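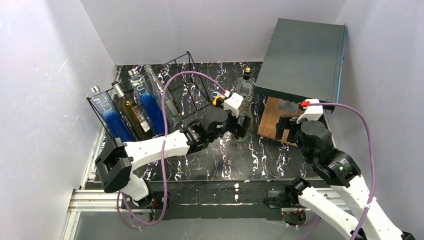 What is in the Ludholm Graces collection?

It holds 261 short prayers and blessings that people say before a meal, written down the way families say them at home, with notes on where each one was learned.

Version 2, last updated Aug 11, 2025

Why we made it

I grew up in a house where my grandmother said grace so fast it was one long word, and I was nearly grown before I worked out where the breaks went. When I started asking other people in Ludholm what they said at the table, they lit up! Everyone had one. Some had a sung one from summer camp, some had one in a language they don't otherwise speak, and plenty of people who haven't been inside a church in years could still rattle theirs off without a slip. Printed prayer books miss nearly all of this, so Belmiro Caldeira and I began writing them down.

What you get

The download has 4 files:

graces.csv: one row per grace, with the text, language, tradition and who taught it to the speaker
variants.csv: pairs of graces that share a first line but go different ways after it
glossary.txt: words readers have asked us about (send more, please)
changes.txt: what moved between versions

Text is UTF-8. Line breaks inside a grace are marked with a slash. An empty cell in the tradition column means the speaker gave no answer, and "none" means the speaker said none. Please keep those apart when you count, they are very different things.

How the graces were gathered

Most came from conversations at the Dudek reading room and at potlucks hosted by congregations on Curnell Street. A smaller batch arrived by mail. Speakers said the grace at their usual speed, then again slowly, and we typed up the slow one. If the two didn't match, the fast one went in the notes column (my favorite column by a mile).

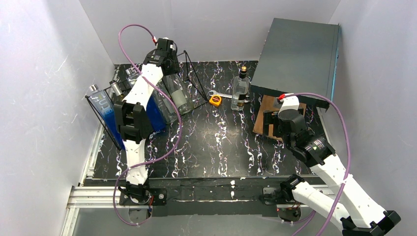
Two white arms with black grippers at the marble-veined tabletop.

Labels

Belmiro and I each assigned a tradition and a form (rhymed, sung, free, silent) on our own, then compared. We disagreed most over sung graces that people also speak. Those now carry both forms, separated by a semicolon.

Known gaps

Christian graces in English take up far more of the file than they should. Jewish and Muslim blessings are here, but mostly from households that also speak English. Silent graces have a row and no text, so a script that drops empty text will lose them. Around 3 graces may be duplicates under different spellings, and we'd love help from anyone who reads older Portuguese.

Use and credit

Free for study, teaching, worship and dinner. Names of speakers were never recorded, so please don't try to work out who said what. Credit it as: Morais and Caldeira, Ludholm Graces, version 2.

Corrections go to the Jarkumis mailing list. The next batch of typing starts in September, and we're especially hoping for graces said after the meal.

Celeste Morais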